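Greltmont Neighborhood Playroom
Progress report to the Csonka Fund
June 17, 2018

Hi Štěpánka,

You asked for a plain account of where we are instead of the long form, so I'm taking you at your word and writing the way I talk. The long form is coming in November with the full budget attached.

The short version is that we're open, we're busier than I planned for, and the roof took more of my spring than the children did. We had 1233 visits between the reopening and the end of last month. A visit means one child on one day, same as in the application, so the twins who come every single morning are in there a lot! The old room on Gerkitz Street never got close to that, but it also had one toilet and no parking, so I wouldn't read too much into the comparison.

The roof first. The leak over the back corner was worse than the inspection said. When the crew opened it up they found the flashing along the chimney had been patched with tar at least twice and the boards under it were soft. We lost 13 days of sessions in the back room and squeezed everybody into the front, which was loud (very loud, the day it hailed). The repair went over by a bit and I covered it out of the line for outdoor fencing. I called you about that at the time and you said fine, but I want it written down somewhere. The fence is still going to happen, it'll just be chain link along the alley side for now and the nicer stuff later.

Heating is sorted. The new furnace is a Britotard, secondhand, and I was nervous about it, but it runs quiet and the gas bill has come down. Žofie found it through a school that was closing. She also talked them into throwing in two rolling coat racks and a box of door stops, and I can't tell you how much I love those door stops.

On the toy side, we set aside part of the grant for things that suit the under-threes and the kids who have a hard time with small pieces. I went slower on this than I said I would. We've been trying things in small batches and only buying more of what gets picked up. Big buttons, chunky blocks, soft squeezy stuff, anything with a good strong color. 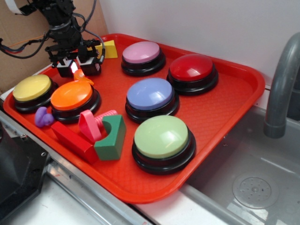
The lending shelf is the part I'm happiest with. We started with 40 bags, each with a few toys and a card saying what's inside, and families take one home for two weeks. I expected to lose half of them. We've lost three, and one of those came back last week with a very nice note and somebody's sock in it. The cards need redoing because the ink rubs off when they get wiped down. Žofie wants to laminate everything in the building and I've told her to start with the cards.

Staffing is my real worry. We have Žofie full time and me, and then two part-timers who are both students and both leave in the fall. The mornings work. The afternoons are thin, and twice in the spring I closed early when one person called in sick, because I won't run the room with a single adult in it. I'd like to talk to you about moving some of the training money into wages. I know the fund doesn't love that. The training we did buy was good, especially the day on feeding and allergies, but I have trained people I can't keep, and that's a silly place to be.

We had 130 families on the mailing list as of last week. Most heard about us from another parent, a few from the clinic. The flyers did close to nothing, so I've stopped printing them and put that money toward a bigger sign. The sign people want us to pick a color and we've been arguing about it for a month.
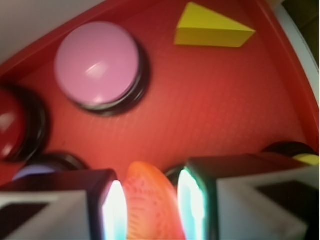 Pink button on the red tray, Greltmont playroom.

A few loose ends. The insurance was renewed at the same rate. The fire inspection passed with one note about the back door, which sticks, and it's being planed down. Parents have asked for a Saturday session and I've said not yet. The sink in the kitchen is still the old one and will be until somebody gives us another.

What I need from you before November is a yes or no on the wages question, and a copy of the signed amendment for the roof money if you have one, as mine has gone missing. I'm in every morning if you'd like to come by. Use the alley door, the front buzzer is out again.

Thanks for everything, and say hi to the office.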